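4.2 Ticket release and second-show announcements

The second stage of the study examined how quickly audiences responded when a promoter added a date to a tour that had already sold out. Records were drawn from 13 concerts held at four venues in Felness, Miltville, Jenkins and Niddale. For each concert, the box office supplied the time of every sale, the price paid and the postal area of the buyer.

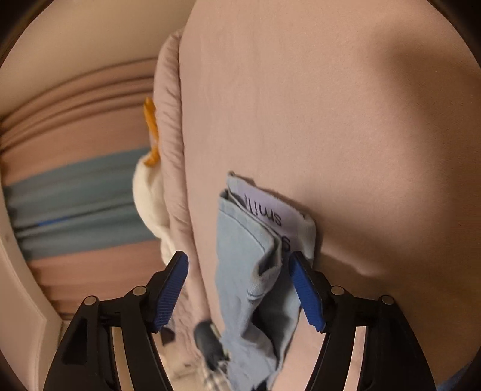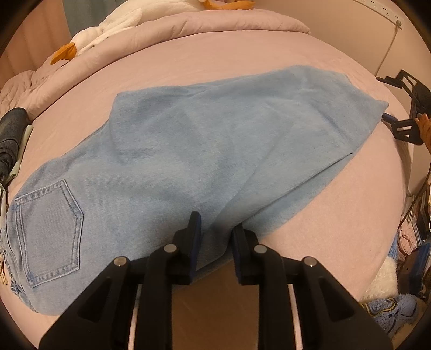
Figure 4. Light blue denim on a pale pink sheet.

Of the 1,472 buyers who were sent the survey, 1,282 returned a complete form. Those who bought for an added show were more likely to have learned of it by e-mail from the venue than from radio or posters. They also tended to buy later in the day, with sales at Niddale peaking after 6 p.m. Cáceres found a similar evening peak in her earlier work on club shows, although her sample did not include seated halls.

Price had little effect on the speed of sale within the first hour. It mattered more in the weeks that followed, when the remaining seats were mostly in the upper levels. The Jenkins records do not separate upper and lower seats and were left out of this comparison. Refunds and exchanges are treated in Section 4.3.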